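I picked up the e-book edition of Wendcombe: Talks That Held over the winter, mostly for a course I was taking on how local conflicts get settled, and I've been dipping in and out of it ever since. It's a big thing - 600 pages - and I'll admit I skipped most of the first chapter, where the author argues with other authors about what "mediation" means.

After that it gets good! The middle section follows 9 rounds of talks over water rights in the Tian valley, and you really feel how slow it all is (one whole session goes on who sits near the door). I loved the part on the go-betweens, who carried messages for two years before anyone would share a room.

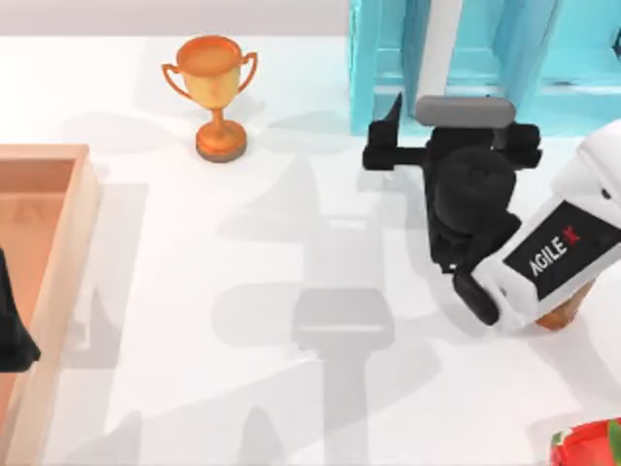

My gripe is with the file itself. I bought it through Workamlow and the footnotes don't link back, so every time I tapped one I lost my place. With over 1,000 notes that gets old fast. The maps are tiny too, and zooming in just makes them blurry. A friend has the Skaklow paperback and the maps are fine in that one - bigger, and you can read the village names.

So, four stars for the book, two for the download. If you only have time for a bit of it, start at chapter four and read through to the ceasefire vote. I'm still working on the appendix.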